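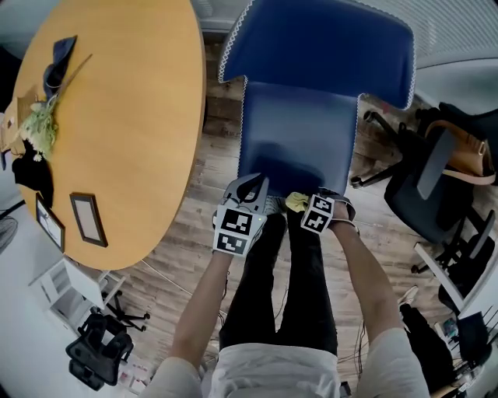
# Fetside Wash Log

Projects > Household > Fetside Wash Log > README

5 min read

Hi! So this is the wash log, finally in one folder instead of spread over two laptops and the back of a calendar. It's a plain spreadsheet of what happened to household fabrics when they went through the wash: cushion covers, curtains, throws, table linen, a few dog blankets. I started it after I shrank a set of curtains so badly they became café curtains, and then friends started sending me their own disasters, and then it got out of hand.

There are 1,000 rows right now, covering 200 separate items. One row is one wash of one item. If you just want to know whether you can put your red throw in with anything else, open the file, filter the color column to red, and read the notes. (No. You can't.)

## What's in the folder

- washlog.csv - the log itself
- items.csv - one line per item, with fiber, color, where it was bought if we know, and its size before the first wash
- notes.txt - everything too long to fit in a cell, mostly Sarita's
- old/ - the calendar pages, typed up. Please don't merge these back in, I spent a whole January getting them out

## The columns

item_id: a letter and a number. The letter is the household. M is Malou Mikkelsen, S is Sarita Uniyal, Y is Yogesh Mathur, K is the Kashyap house, and T is me plus anybody on my street in Tilleddale who hands me something over the fence.

temp: what the dial said, in Fahrenheit. Malou's machine only says cold, warm and "eco", so hers are those words and I've left them alone. I tried converting them once and we had a long argument about what eco means.

spin: low, medium, high, or hand. Hand means wrung out over the tub.

dry: line, flat, tumble, radiator. I know radiator isn't recommended. People do it.

length_change and width_change: in inches, minus for shrinking. Blank means not measured, and zero means measured and it didn't budge. Those are different things! An early version mixed them up and made linen look like a miracle fabric.

bleed: 0 to 3. Zero is clean water, 1 is a tint you'd only see against a white sink, 2 is obvious, 3 is where you go and apologize to whoever owned the other things in the load.

trim: whether the item has piping, braid, rickrack, fringe or anything else sewn on. This got its own column pretty late and I wish I'd had it from the start. A cotton cover and its trim can shrink at completely different rates, and then you get that wavy edge that no iron will fix. If you're sewing your own covers, wash the trim by itself first. Loosely coiled, in a mesh bag, same temperature you plan to use later.

notes: free text. Spelling is whoever's spelling it was.

## How we did the measuring

Tape measure on the floor, item laid flat, smoothed out by hand but not pulled. We measure the longest side and the widest point. Odd shapes are a pain, so for anything that isn't a square or a rectangle there's a description in items.csv of where the tape went. Silviu Bălan wrote those up and they're better than mine - if his and mine disagree, go with his.

Measure the next day. Jyoti Kashyap noticed that her wool pieces were still relaxing hours after they felt dry, and once she started waiting overnight her numbers stopped jumping around. Rows from before that have early = yes in the last column. There are 80 of them and you may want to drop them if you care about wool.

## Things I've noticed (take with salt)

The first wash does most of the damage. After the third or so, most cotton just sits there being cotton.

Dark blues behaved better than I expected and black behaved worse. Yellow dusters bleed like crazy. Prewashed linen is worth the extra money if you're making something fitted, and probably a waste if you're making a tablecloth.

Foam inserts should come out before anything goes near water. It sounds obvious, I know, but three of the five households have washed one by mistake, mine included, and it took most of a week on the porch before it stopped smelling like a pond.

Vinegar in the rinse: people swear by it for setting color. In our rows it made no difference I could find. Yogesh still does it and his stuff looks great, so what do I know.

## Stuff that's wrong or missing

Every household has different water and I have no hardness readings except my own. Detergent is recorded only when somebody remembered. Nearly everything here is cotton, linen or wool, with a little polyester, and there's no silk because none of us own silk worth ruining.

Item T12 is in there twice under two names. I know about it. Fixing it means renumbering and I'm not in the mood.

Also, this isn't a proper experiment. We washed things when they were dirty. So the heavily used items have loads of rows and the nice guest-room things have one or two, and you can't really compare them fairly.

## Adding your own rows

Please do! Copy the header from washlog.csv, fill in what you've got, leave the rest blank, and send it over. Pick a letter that isn't taken. I'd especially love more curtains, and anything with fringe.

If you can only be bothered with one thing, measure before the first wash. An item with no starting size is fun to read about but I can't put it in the shrinkage numbers.

There's a little checker script called prullar that complains about missing letters and impossible numbers (somebody once entered a pillowcase 200 inches long). Run it on your file before you send it and save me an evening. It doesn't check bleed scores. If your 2 is my 3, so be it.

## Using it

Free for anything. Put it in a sewing newsletter, use it to teach your kid spreadsheets, settle a fight about the tumble dryer. A mention of the Fetside Wash Log would be nice. If you make a chart out of it, send me the chart - I'm hopeless at charts and would love to see one.

The next batch is Malou's wool throws, and she has 12 of them to get through, so give us a while.

14 comments · 31 shares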